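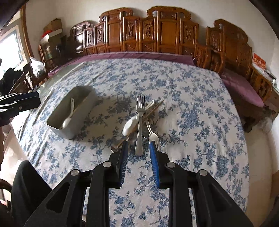 Chopsticks should never go in with forks, I was told before I had my notebook open, because the tines grab them and then the whole bunch comes up when all you wanted was a fork for your rice. Fair comment, and it came back at me all morning, so it goes at the top.

29/04/2021
Zorkdale bench book, cutlery on the big round table

Right. Sorting job. I wanted a go at the mixed pile again since the March notes are so thin (my fault, I wrote them on the back of a delivery slip and half of it is a phone number). Same idea as then: a small heap of everything that comes out after a family lunch, forks, spoons, chopsticks, the white soup spoon, and see what goes where and what gets annoying. The two containers are the gray rectangular one and the little steel cup. No drawer this time. I keep getting pulled into drawers and dividers and this project is supposed to be about what stands on the table.

For anyone picking this up later: Indness is the table-top half of the project, Garba is the drawer half. If a page says Garba on it, it's in the other book. Please stop putting drawer notes in here, they're good notes but I can never find them again.

The tablecloth

I love this cloth! White with the blue flowers, and it cheers up the whole end of the room against all that dark carved wood. As a surface for sorting it has good points and bad points. Forks don't skate about on it the way they do on bare glass, and it takes the clatter out of everything, which my ears were glad of. But you have to keep a flat palm on it when you slide anything heavier, or the cloth comes along too and you get a ridge. Then the spoons roll down off the ridge and you start over. I did that a couple of times before I learned to lift and set down instead of pushing.

Also, white spoons on a white cloth. I went looking for the soup spoon with it practically under my hand. The blue sprigs help a bit but if we're setting this up for somebody whose eyes aren't great, I'd want a darker cloth or a colored spoon. Writing that here so it gets into the summary.

Somebody asked whether we should do it on the glass instead. My vote is no. Glass is fine for wiping and awful for noise, and a dropped fork on glass makes the whole room jump. If we need a hard-surface comparison, put a wooden board down.

The pile itself

Big thing I keep relearning: a pile isn't a random thing, it has an order to it, and you save yourself a lot of bother by taking it apart from the top. The chopsticks go first, nearly always. They're long, they lie across everything, and anything you pull from under them brings them with it and spreads the rest. Once they're off, the heap sort of relaxes.

After that, forks. I like to take a fork by the neck, just under the tines. By the end of the handle it swings and the tines catch on whatever's nearby. By the tines, well, don't. With the smaller fork it matters less but I do it the same way out of habit.

Spoons last. A shallow metal spoon lying flat with its bowl up is easy, you tip the bowl and the handle comes up to meet you. Bowl down is a pest on a cloth. You end up pinching at it like you're trying to get a sticker off. Best I've found is to press on the rounded back so the handle lifts a little, then grab.

The white soup spoon is its own animal. Short, thick handle, flat bottom, deep bowl. It sits beautifully on a table and badly in nearly every holder. It's also the one piece I worry about dropping, so I do it slowly and on its own, and I don't toss it in after the metal ones. We've got a chipped one on the shelf from the last round to remind us.

What goes in the cup

The steel cup takes more than you'd think for its size, spoons and forks bunched together. Handles down or handles up is the old argument and I'm not settling it in this book. I went handles down, because then you can see what you're choosing. The case against is that everybody's fingers end up on the eating end, and I get that, I really do. At home I do it the other way around. (Don't tell anyone I wrote that.)

Things about the cup worth keeping:

- It's narrow, so the first few pieces lean hard to one side. Put a heavy spoon in first and a fork opposite it and it stands up straight.
- The soup spoon goes in last and at the front, bowl up. If it goes in early its handle takes up the bottom and the others perch on it.
- Chopsticks are too tall for it. They do go in, but they stick up and one sleeve is enough to pull the lot over. Laid flat or nothing.
- Smooth steel on cloth stays put pretty well. On glass it walks.

The supplier page from Loltunetti offers a taller version and I've asked for one. I'd like to know whether tall fixes the chopsticks or only makes the spoons vanish. My guess is both.
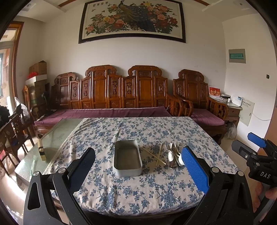

Tray at the center of the cloth, chopsticks crossed and leaning partly on the cup.

What goes in the tray

The flat metal tray was my favorite by lunchtime. Rounded corners, low sides, you can see right in, and nothing has to balance. For chopsticks it's the obvious answer provided they fit, and this is where I'm cross with myself for not measuring first. I'd been laying them corner to corner without thinking about it, and then somebody asked if they'd go in straight and I had no idea. Measure before next session. Tray inside length, chopstick length, write both down HERE.

The rounded corners are a nice touch and also where crumbs would collect if this lived on a real table, though at least a cloth gets around a curve. Square corners need a toothpick and patience.

The deeper gray box is a different thing and I wouldn't swap one for the other. A light plastic spoon leans on the inside wall and you can fish it out, fine, but anything short that lies flat on the bottom means reaching in past your knuckles. Good for keeping things together on the way to the sink. Less good as a thing you serve from. I'd use it for the plastic pieces and keep those away from the metal altogether, they weigh nothing and get shoved around.

Timing

I did try one full sort against the clock, heap to everything put away, taking care with the soup spoon. Over 10 minutes, but that includes me stopping to write and one long chat about dishwashers, so it's a useless number and I'm only putting it down so I can't pretend I didn't do it. Next time somebody else writes and I sort. Or I sort and write afterward from memory, which is how we got the delivery slip.

The running tally in the front of the book now says 1,694 pieces handled since we opened it. I've updated the line in pencil. If you add a session, rub it out and write the new one, please don't start a second tally on the back cover again.

The room, quickly

The carved sofa against the back is lovely to look at and everybody wants to put things down on it. Please don't. Those openwork panels are murder to dust and a teaspoon dropped between a cushion and a carved back is gone till the next big clean. Purple cushions stay on the seats too, they're not for kneeling on, however hard the floor is. I know. My knees know.

The table itself is a good height for standing work if you're my size. For a seated person I think it'd be fine with a normal chair but we haven't tried it. With a low seat you'd be reaching up and over the edge and I bet the cup would be the first thing to go.

One more thing on the cloth, it hangs down over the edge and it's very easy to catch it with your leg as you step in. Fold the near side under or clip it. We have cloth clips somewhere. They were in the blue tub and now they aren't.

Where I've got to

Tray for chopsticks, cup for metal spoons and forks, soup spoon at the front of the cup for now but I'm not happy with it. I'd like to try a small saucer for it, just flat on the cloth next to the cup, the way plenty of people do at home already. The gray box for plastic. I went back and forth on whether that's too many separate things on one table and I still don't know. A person laying out lunch doesn't want to run a depot.

And the remark from the top of the page: yes, forks and chopsticks apart. I tried them together once more to be stubborn and the fork came up with a chopstick through it like a kebab.

To do

Measure tray and chopsticks (see above, really do it).
Darker cloth, ask if there's one in the linen cupboard.
Chase Loltunetti about the tall cup.
Find the clips.
Saucer trial with the soup spoon, handle pointing left and right, see which people reach for.
Copy the fork-by-the-neck bit into the Garba book, it applies there too.

Cloth is going in the wash tonight, cold, no bleach on the blue.

Recent entries
Bowls that stack and bowls that stick
Lids without a home, part 2
Tea things: tray or no tray
Garba: the shallow drawer again
What we learned from folding napkins in March

We use cookies to remember which notebook you had open. Accept | Settings

Zorkdale Workshop Notebooks | Contact the bench | © Zorkdale | Back to top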